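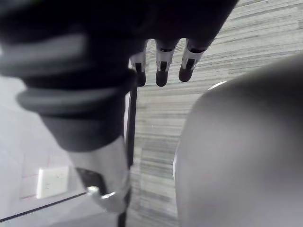 Three fingers, one wrist, and a budget spreadsheet I've been staring at all week.

OK, thread time. A bunch of you asked how a small shop like ours plans for robot hands without going broke. I do the equipment budget here, so this is my life every winter. Grab a coffee, it's a long one!

First thing. The price on the quote is the price of the hand. It is not the price of having a hand. I learned this last February when I signed off on our first one and then had to go back and ask for more money twice. Very fun emails to write.

So now I keep two columns. Column one is what the vendor charges. Column two is every single thing you need before the hand can pick up a cup – mounting plate, cables, spare fingertips, shipping, the license for the software, and somebody's time to put it all together.

Real numbers, because I always wish people would post theirs. Adapter plate and bolts: $391. Spare set of fingertips: $591. Cable kit plus one spare cable: $1,186. None of that was on the first quote I got. NONE of it.

About those fingertips. They're wear parts! Treat them like tires. We went through our first set way faster than I planned for, mostly from dragging them across tabletops while we were tuning things. I now budget two sets a year per hand and I sleep a lot better.

Same goes for wrist covers. That ribbed rubbery kind of thing takes a beating and you can't always get one quickly. Ask how long the wait is for a new one BEFORE you buy. We once lost nine days over a cover. Nine days of paying people to look at a robot.

Vendors. We got quotes from Iller and Kovier for next year's hand. Iller was cheaper up front and the sales folks were lovely, but spare parts only come in big bundles. Kovier costs more and sells you one finger at a time if that's all you need. I made a three-year version of both and they landed much closer than I expected.

I'm leaning Kovier. Could still be talked out of it. If you've run either one for more than a year, please tell me what broke first, I mean it.

Cable routing gets its own line in my sheet now. A cable that hangs free is a cable that gets snagged sooner or later. Clips, sleeves and an afternoon of fiddling cost next to nothing if you plan them in, and they're a huge pain if you do it after the arm is already booked solid.

Oh, and floor space and power! Walk the room with a tape measure and find your outlets. Our new spot, which we call Nalness (long story, it was on a moving box), has carpet tile, and I had to work out where the base could go, where people could walk and which plug everything would run from. Boring, free, saved me an extension cord argument.

Somebody always asks about used gear. We bought a used stand through a reseller called Juhl and it's been great. I'd do that again for stands, tables, carts, anything without a motor in it. For hands I want the warranty, so new only for me.

My cushion for surprises this year is $2,000 per arm. Last year it was zero, and you can guess how that went. If we don't spend it by fall it goes to more fingertips, see above.

Things I still haven't figured out: whether a service contract is worth it for just two arms, and how to budget for downtime in a way my boss will read past the first line. Open to ideas on both.

If enough of you want the blank spreadsheet I'll clean it up and share it. It has a tab called "oops" that I'd have to rename first. Reply here and I'll get to it after the Kovier call – they still owe me a price on single fingers.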